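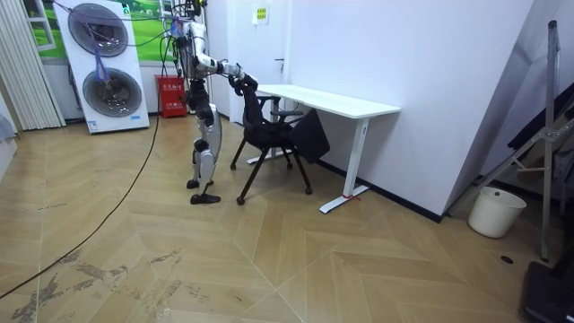

Reading time: 3 minutes

Print this release | E-mail this release

Illier releases Yeo room-reset software for humanoid robots

LORNLEY, 9/19/18 — Illier today released Yeo, a software package and service plan that lets a humanoid robot return office chairs to their desks. The package is offered to owners of existing two-armed robots and to firms that hire such robots for meeting rooms, training rooms and shared offices.

Yeo covers one class of task: finding a chair with a backrest, taking hold of it, and pushing it to a stored position at a desk or table. It does not lift chairs, stack them or carry them between floors. Chairs on casters are supported in the first version. Illier has listed the chair types it accepts in the product data sheet, together with the limits on backrest height and seat width.

The robot takes the chair by the top edge of the backrest, with one gripper, and walks it forward. A mesh back can be held in this way. Where the chair is already close to the desk and needs to be squared up, the software may call for both arms, with a gripper brought to each side of the backrest. The choice between the two holds is made by the software and can be overridden by the operator from a laptop.

Casters are the main source of error in this kind of work. A wheel that points the wrong way at the start of a push will turn the chair off its line, and the robot has to correct through the grip. Yeo estimates the heading of the chair during the push and alters the path of the feet to suit. If the chair turns further than the set limit, the robot stops, lets go and takes a new hold. The operator sets the limit for each room.

The desk end of the task is handled separately. Desk legs with long feet reduce the space open to the casters, and a seat may have to pass under the front edge of the desktop before the chair is counted as home. The position of the desk feet is recorded when the room is set up.
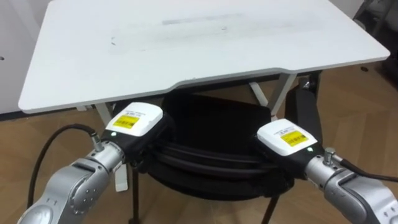 Gaspard Charpentier said the two-handed hold had been the harder part of the package to finish, as each gripper has to press on the backrest without pushing the other side away. A chair that is half under a table leaves little room for the wrists, he added, and the software now works out the approach of both arms before either one moves.

Set-up is carried out by an Illier engineer and takes 2 days. In that time the room is mapped, the home position of every chair is stored, and the operator is trained. Up to 24 chair positions can be held for one room, and up to 10 rooms on one licence. Adding a room later does not need a site visit if the desks and chairs are of a type already on the system.

Yeo runs on the robot's own computer where this meets the stated minimum. For older machines Illier supplies a separate unit, the Condmont, which is placed in the room and joined to the robot by cable. The Condmont is included in the service plan and can also be bought outright.

The service plan includes software updates, telephone support and one engineer visit a year. It does not cover repairs to the robot or to its grippers, which remain with the maker of the machine. Floor surface should be level and free of loose mats. The data sheet gives the largest permitted step between floor finishes.

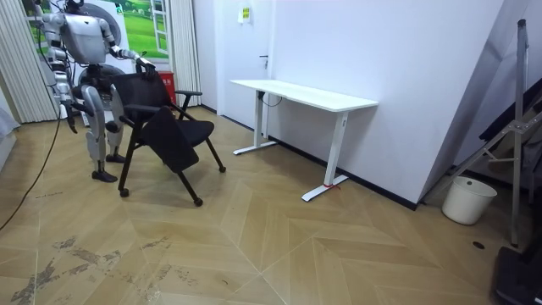
One early customer asked whether the robot could be left to work overnight with the room locked. Illier's reply was that the present licence requires an operator on site, and that unattended use is not offered in this version — a change would need a separate safety review for each room.

Orders are open from today. First deliveries are limited to 26 licences, and requests will be taken in the order received. A trial licence for a single room is available on the same terms of support. Enquiries should be sent to the Illier sales office in Lornley, stating the make of robot, the number of rooms and the type of chair in use.

Print this release | E-mail this release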